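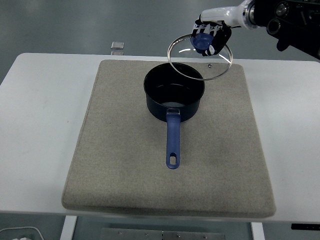
Which trees are included in the Ayala roadside pruning contract?
All street trees inside the Ayala town boundary with a trunk wider than four inches at chest height are included, except those standing on private land.

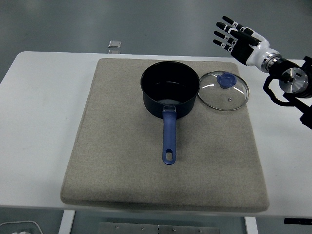
The contract has been awarded to Drornine, a tree care firm based in Fistgate. It covers 1,388 trees along 22 streets and will run for 18 months, starting in June. Most of the listed trees are London plane, red maple and littleleaf linden. A smaller group of mature pin oaks on Prustard Avenue is listed separately and will be pruned in the dormant season to lower the risk of oak wilt.

The work consists of crown cleaning, crown raising and the removal of deadwood over two inches in diameter. Crowns will be raised to 14 feet above the travel lanes and eight feet above sidewalks. No more than one fifth of the live crown will be taken from any tree in a single visit. Topping is excluded under the contract terms. Final cuts will be made just outside the branch collar, and wound paint will not be applied.

Each tree will be inspected from the ground before pruning. Where the inspection finds decay, a cavity or a lifted root plate, the crew will stop work on that tree and refer it for a climbing inspection. A tree may be removed only after a written report has been accepted by the town. Replacement planting falls under a separate contract.

Parking restrictions will apply on one side of the street at a time, between 7:30 a.m. and 4 p.m. Signs will be posted two working days in advance. Sidewalks beneath the work area will be closed while cutting is in progress, with a marked route on the opposite side. Work will be suspended when sustained winds exceed 25 miles per hour, and postponed streets will be moved to the end of the weekly schedule. An updated street list will be issued each Friday.

Branches will be chipped at the curb. Chips will be taken to the Fistgate yard, composted and returned to Ayala as mulch for new plantings. The contract provides for up to 2,000 cubic yards of mulch. Trees with active nests will be left until the young have fledged.

Residents may report a damaged limb or request the date for their street by calling the Drornine office during business hours.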